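3. What we found out about sorting

Our survey asked 60 households in Luneck what they do with small broken electrical things. Most keep them in a drawer. One man keeps his in two drawers and called this a system.

Jirayu and I had hoped to weigh the contents, but the kitchen scale gave up at 3000 grams - it is now in the drawer study too.

Sunee's part of the project looked at color. People told us they would sort more if the trays were easy to tell apart, and then put batteries in with the plugs anyway.

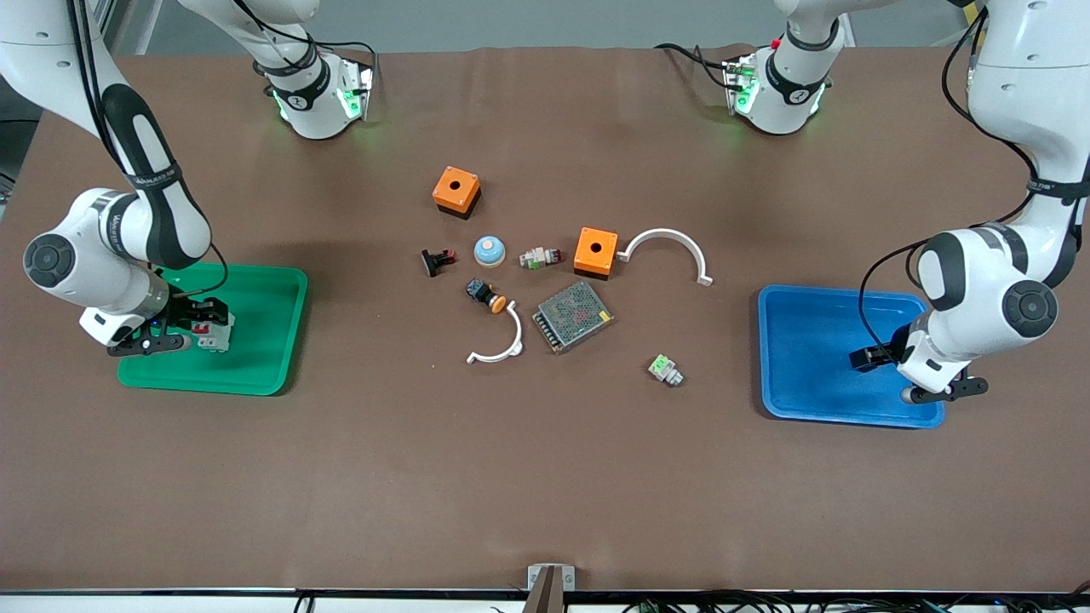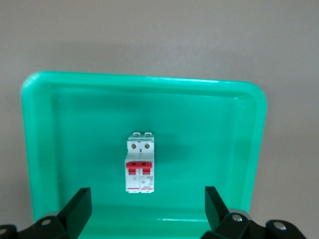
Fig. 4. Sorting trays. The green one is in both pictures.

Orathai has the full answers, all 655 lines of them, in Appendix B.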